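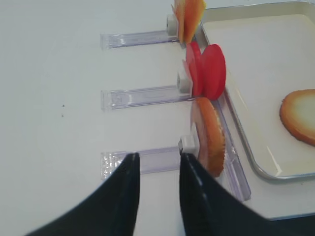 Figure 4.1 Three clear holders on a white table, with thin round slices standing on edge. The middle group is bright red.

Chapter 4
Sorting and Setting Out Thin Pieces

Many kinds of work begin with small things which must be put in order. A person in a shop, a school laboratory or a packing room receives a box of thin pieces, and before anything else can be done the pieces must be divided by colour or by size and placed where the hand can find them. This work looks simple. In the packing room at Grondley, where the first exercises of this book were tried, it took more of the morning than the packing itself.

In this chapter we study round pieces, because they are the most difficult to keep in place. A square piece lies where we put it. A round piece rolls when it stands, and when it lies flat on a smooth table it is hard to lift, for the finger finds no edge. The usual answer is to stand the pieces upright against some support. In Figure 4.1 each group has a small pale block at the end of a clear bar. The slices lean a little, and in the red group they overlap, so that one rim shows behind another.

Colour helps the eye before the hand starts to move. Red beside orange is easy to separate in good light. Orange beside a paler, yellowish orange is not so easy, and in the evening, under a yellow lamp, many learners put them together. For this reason we ask that all sorting in this chapter is done near a window or under a white lamp, and on a white surface. A dark cloth hides the thin pieces – a patterned cloth is worse.

What you will need

A smooth table, wiped and dry
Three holders of the same length
One box of mixed round pieces, up to 100
A tray for broken or ragged pieces
Paper and pencil

The Katton school uses holders 18 centimetres long, and all our measurements are given for this size. If yours are shorter, put fewer pieces in each group and leave the distances between the groups as they are written.

Words used in this chapter

Rim: the outer edge of a round piece.
Group: all pieces of one colour which stand together.
Lean: the small angle between a standing piece and the upright.
Row: a line of groups set one behind another on the table.

4.1 Placing the first group

Put the three holders side by side, with their blocks at the same end. Leave enough space between them for two fingers. Take one piece by the rim, with thumb and first finger, and bring it down slowly until it touches the block. Do not press. The second piece is placed against the first, and it should have the same lean. When 25 pieces have been placed, stop and look along the row from the side – a piece which leans too much is easily seen from there.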